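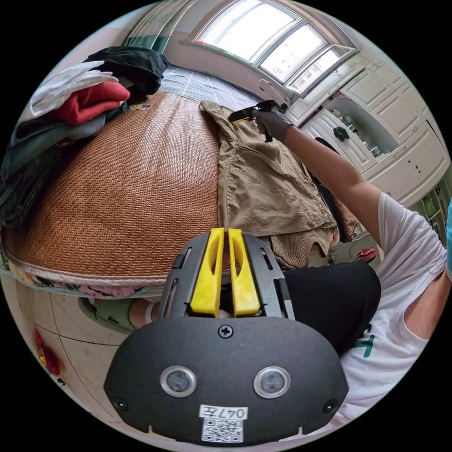

Abb. 1: Hose auf der Legefläche, gefalteter Stapel links. Unterlage: Flechtmatte mit Fischgrätmuster.

Suchbegriff eingeben Suche Erweiterte Suche

Stand: September, Autor: Arbeitsbereich Textilpflege, Modul Mula

Einheit 6: Legen von Oberbekleidung auf der Bettfläche

6.1 Gegenstand

Behandelt wird das Falten von Hosen und Hemden auf einer waagerechten Fläche in Liegehöhe. Der Legetisch war Thema von Einheit 5 und wird vorausgesetzt. Im Privathaushalt fehlt er meist, gelegt wird auf dem Bett. Die Fläche ist ausreichend groß, aber nachgiebig und tief gelegen. Beides wirkt sich auf Kantenschärfe und Körperhaltung aus.

6.2 Unterlage

Matratze mit Laken: weich, hohe Reibung. Der Stoff bleibt liegen, lässt sich aber schlecht glattstreichen, die Falten wandern in die Unterlage.

Flechtmatte (Rattan, Stroh): fester, geringere Reibung. Glattstreichen gelingt in einem Zug. Grobes Geflecht kann Maschenware ziehen; Strick wird daher abgehoben und umgesetzt, nicht geschoben. Vor Beginn ist die Matte auf abstehende Halme zu prüfen.

Steppdecke: ungeeignet.

6.3 Hose mit aufgesetzten Taschen

a) Taschen leeren, Klappen schließen.
b) Hose am Bund fassen, ausschlagen, ablegen. Beide Beine in Längsrichtung des Bettes.
c) Ein Bein auf das andere legen, Schrittnaht nach außen ziehen.
d) Vom Bund zum Saum streichen. Taschen einzeln flachdrücken.
e) Saum zum Bund führen, danach nochmals halbieren oder dritteln.

Bei Cargohosen trägt die Seitentasche auf. Liegt der Bruch auf der Tasche, kippt das Paket im Stapel. Der Bruch wird deshalb oberhalb oder unterhalb der Tasche angesetzt. Bei der Übungshose aus der Reihe Zistier liegt die Taschenunterkante 83 mm unter der Kniemarke; gefaltet wird auf der Marke.

6.4 Hemd

Das Hemd wird vollständig ausgebreitet, bevor der erste Umschlag erfolgt. Der Kragen zeigt vom Ausführenden weg. Wer am Fußende steht, legt ihn also in Richtung Kopfende.

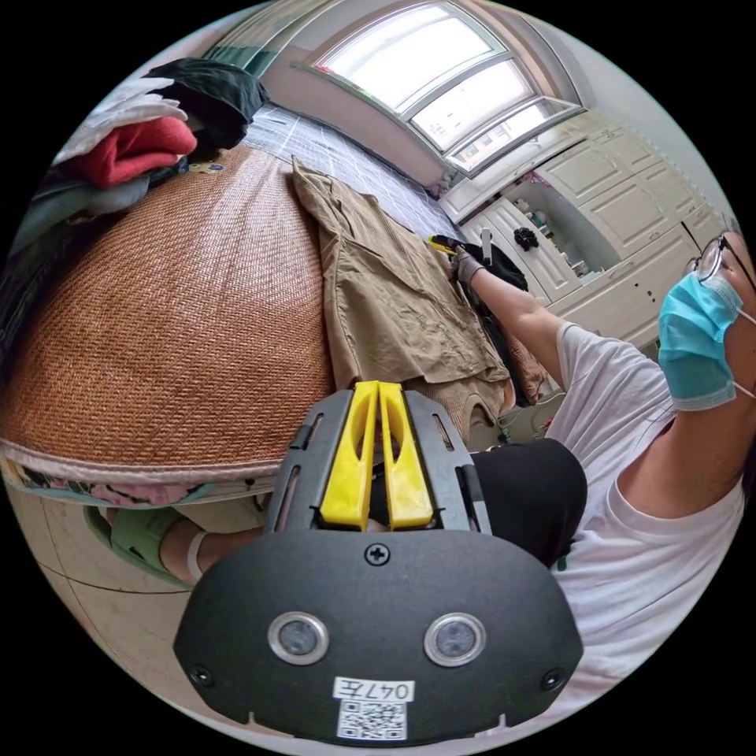

Knöpfe: erster, dritter und letzter genügen für die Lagerung im Fach. Anschließend wird das Hemd auf die Vorderseite gewendet. Die Seiten werden nacheinander zur Rückenmitte eingeschlagen, die Ärmel parallel zur Seitenkante zurückgelegt. Zuletzt den unteren Teil in einem oder zwei Schritten nach oben führen. Die Umschlagbreite richtet sich nach der Fachbreite, nicht nach der Schulterbreite des Hemdes.

Häufige Fehler:
- Ärmel quer über den Rücken, dadurch Verdickung in der Mitte
- Wenden bei offener Knopfleiste
- Kragen unter dem eigenen Gewicht umgeknickt

6.5 Stapel

Fertige Teile kommen an den Rand der Fläche, ungelegte an die gegenüberliegende Seite. Schwere Stücke unten, Strick nicht unter Hosen. Dunkle und helle Teile können gemeinsam gestapelt werden, sofern sie vollständig trocken sind. Ein Stapel auf weicher Unterlage neigt sich früher als auf dem Tisch und ist vor dem Umsetzen in den Schrank zu teilen.

6.6 Haltung

Das Bett liegt unter der üblichen Arbeitshöhe. Beim Greifen zur entfernten Seite wird ein Knie auf der Bettkante abgestützt oder die Seite gewechselt. Für größere Mengen (mehr als 83 Teile in der Übungsserie Ticona) ist die Arbeit am Bett nicht vorgesehen.

6.7 Aufgaben

1. Falten Sie eine Hose nach 6.3 auf Laken und auf Matte. Protokollieren Sie die Pakethöhe im Bogen Privska, Blatt 2.
2. Bestimmen Sie die Umschlagbreite eines Hemdes für ein gegebenes Schrankfach.
3. Begründen Sie, weshalb Schritt d) am Bund beginnt.

Kommentare (3)

naht_und_saum: In 6.3 e) fehlt die Angabe, wann gedrittelt wird. Bei uns ab Fachtiefe unter 40 cm. Gilt das hier auch?

Gast: Blatt 2 vom Bogen Privska lässt sich nicht öffnen, Blatt 1 geht.

wkurs2: Kordstoff wird nicht erwähnt. Streicht man da auch vom Bund zum Saum oder immer mit dem Strich?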